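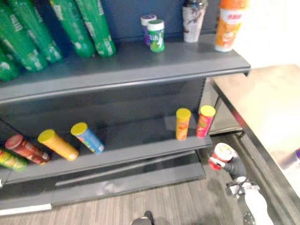 Rapport d'avancement à l'attention de la fondation Stiltora

Projet : étude et conservation des toiles peintes de Lutuddale

Période couverte : d'avril à septembre

Je vous présente le deuxième rapport de notre projet. Le premier décrivait surtout la préparation des locaux et le transport des œuvres ; celui-ci concerne le travail sur les peintures elles-mêmes. Je prie le lecteur d'excuser certaines tournures, le français n'étant pas ma langue maternelle. Les termes techniques ont été vérifiés avec l'atelier Jillden.

## Rappel de l'objet

La collection comprend 27 peintures à la détrempe sur coton, exécutées pour la salle des fêtes de Lutuddale. Elles montrent les travaux de la vallée selon les saisons : le fauchage, la descente des troupeaux, la réparation des digues, le marché aux laines. Les peintres n'ont presque jamais signé. On reconnaît cependant deux mains bien différentes. La première remplit toute la surface, avec des personnages petits et serrés, et un ciel réduit à une bande étroite. La seconde laisse de grandes zones presque vides et travaille les visages avec beaucoup plus de soin que les vêtements.

La subvention accordée par Stiltora couvre le nettoyage, la consolidation, les photographies et la rédaction d'un catalogue. Elle ne couvre pas l'accrochage définitif, pour lequel la commune a déposé une autre demande.

## État des traitements

À la fin de septembre, 18 peintures ont reçu un traitement complet. Par traitement complet, j'entends le dépoussiérage des deux faces, la fixation de la couche picturale, la reprise des déchirures et le montage provisoire sur un châssis de travail. Quatre autres sont dépoussiérées et attendent la fixation. Les dernières restent roulées dans la réserve, sous papier neutre.

La fixation demande plus de temps que prévu dans notre calendrier. La détrempe a été posée sur une préparation très maigre, et dans certaines œuvres la couleur part au moindre contact du pinceau, en particulier les verts et un brun qui contient sans doute beaucoup de terre. Nous avons d'abord essayé une colle d'esturgeon à faible concentration. Elle donnait un bon résultat sur les ocres, mais elle fonçait légèrement les bleus. L'atelier a donc repris les essais avec une colle d'algue appliquée par nébulisation, en plusieurs passages, avec une journée de repos entre les passages. Les bleus ne changent pas de manière visible. C'est cette méthode que nous suivons depuis juin.

Les déchirures se trouvent presque toutes le long du bord supérieur, à l'endroit où les toiles étaient clouées. Elles sont refermées fil à fil. Là où il manque du tissu, nous insérons un coton de même épaisseur, teint avant la pose, et nous ne repeignons pas. La question de la retouche a été discutée longuement. Nous avons décidé de retoucher seulement dans deux cas : lorsque la lacune coupe un visage, ou lorsqu'elle attire l'œil à plus de trois pas.

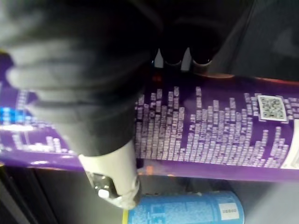 ## Recherche sur les peintres

Les registres de la salle des fêtes ont été lus en entier. Ils mentionnent des achats de colle, de craie et de coton écru, ainsi que des repas fournis « aux peintres », sans plus. Une note de livraison indique toutefois que les toiles du marché aux laines ont été peintes à Pant, puis apportées par la route. Ceci est nouveau pour nous. On pensait jusqu'à présent que toute la série avait été faite sur place.

L'examen du tissu va dans le même sens. Les toiles attribuées à la seconde main ont un tissage plus fin et une lisière bleue, que l'on ne trouve pas dans les autres. Je propose donc, avec prudence, de parler dans le catalogue d'un « groupe de Lutuddale » et d'un « groupe de Pant ». L'attribution reste ouverte pour deux peintures : la réparation des digues, où les fonds semblent d'une main et les figures de l'autre, et une petite scène de veillée, trop usée pour permettre un avis.

Sous la lumière rasante, nous avons aussi observé un dessin préparatoire au charbon dans le groupe de Pant. Il est assez libre, et le peintre ne l'a pas toujours suivi. Dans le fauchage, un homme assis a été déplacé vers la gauche, et son premier chapeau reste lisible sous le foin.

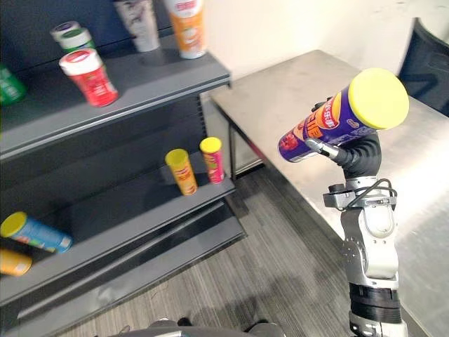
Ces observations ont été communiquées à l'atelier, qui en tient compte pour l'ordre des traitements : les toiles avec dessin visible passent désormais en photographie infrarouge avant toute fixation. Cette étape n'était pas dans le plan initial. Elle a été absorbée par le poste « imagerie » sans dépassement.

## Catalogue

Les notices des peintures traitées sont rédigées dans une première version. Chacune contient les dimensions, la description du sujet, l'état avant traitement, les interventions et la bibliographie, qui est courte. J'ai choisi de décrire les scènes de manière assez détaillée, parce que plusieurs outils agricoles représentés ne sont plus connus des habitants plus jeunes. Pour le vocabulaire local, je donne le mot du pays d'abord et le mot français ensuite.

La question du format n'est pas encore résolue. Les toiles sont très allongées et une page ordinaire les réduit trop. L'imprimeur propose des dépliants, mais le prix augmente de façon sensible.

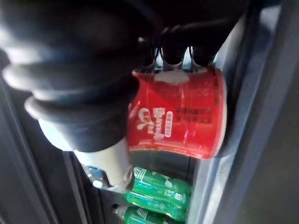
Une autre solution serait de reproduire chaque toile entière en petit, puis deux détails en pleine page. C'est celle que je préfère à ce jour, et je souhaiterais connaître l'avis de la fondation avant de demander le devis final.

## Budget et calendrier

Les dépenses restent dans les limites de la convention. Le poste « fournitures » est presque épuisé à cause du changement de colle ; en revanche, le transport a coûté moins que prévu. Je demande l'autorisation de transférer le reste du transport vers les fournitures. Le formulaire est joint.

Pour les prochains mois, le programme est le suivant :

- terminer la fixation des quatre toiles déjà dépoussiérées ;
- dérouler les toiles encore en réserve, en commençant par la descente des troupeaux, dont l'état nous préoccupe le plus ;
- faire analyser le brun fragile par un laboratoire extérieur ;
- envoyer à la fondation les premières notices pour relecture.

Le retard sur le calendrier initial est de quatre semaines. Je pense qu'il pourra être rattrapé en partie pendant l'hiver, si l'humidité de la réserve reste stable. Dans le cas contraire, je vous écrirai avant la fin de janvier pour proposer une nouvelle date de remise.

La responsable du projet, Lutuddale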